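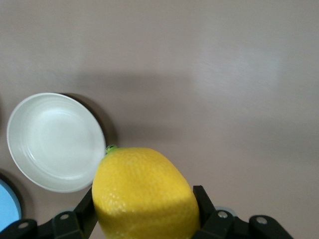

## 4. Recording your first pick-and-place set

You've calibrated both arms, so now comes the fun part: showing Joka what you want it to do! Every example you record is one complete try at the task, from the arms' start pose back to the start pose. The sorting task uses plates and a few pieces of produce, and it's a great one to learn on.

1. Set out the plates within easy reach of both grippers. Leave room between the rims and the fingers.
2. Place the produce. A lemon is a good first item because it's firm and easy to grip.
3. Check that the status light on each base is green.
4. Open the Pesbridge recorder, choose **New set**, and type the task as a plain sentence, such as "put the lemon on the plate."
5. Press **Record** and guide the arm in slowly. Close the fingers on the widest part of the fruit, lift, move, and let go.
6. Return to the start pose and press **Stop**.
7. Mark the example **Keep** or **Redo**.

> **Caution:** Keep your hands out of the work area while recording. Press **Pause** before you move a plate or pick up something that rolled away.

> **Note:** A slow second attempt at a grasp is fine to keep. Joka learns a lot from recoveries – just don't let them fill the whole set.
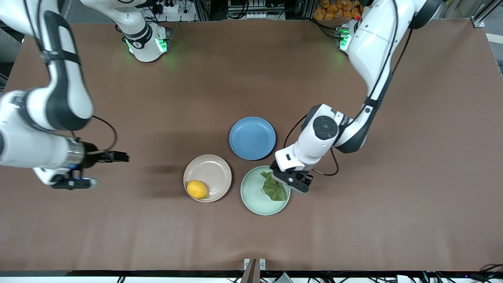
## 5. Adding variety

Once you have 5 clean examples, start changing things. This is where the set gets really good!

1. Move the plates a little between examples, and swap their places now and then.
2. Turn the lemon so the stem end faces a new way each time.
3. Bring in a soft item, such as a leaf. Lower the grip force to 2 first, and come down on it from above.
4. Use the left arm for some examples and the right arm for others. Watch the wrist cables when both arms are close together.
5. Stop at 100 kept examples and run **Check set**.

Archana Kaushik's first sorting set reached 293 examples, and she still suggests training at 100 to see where the arm struggles. Then record more of exactly that – it's a lovely feeling when the next run goes better.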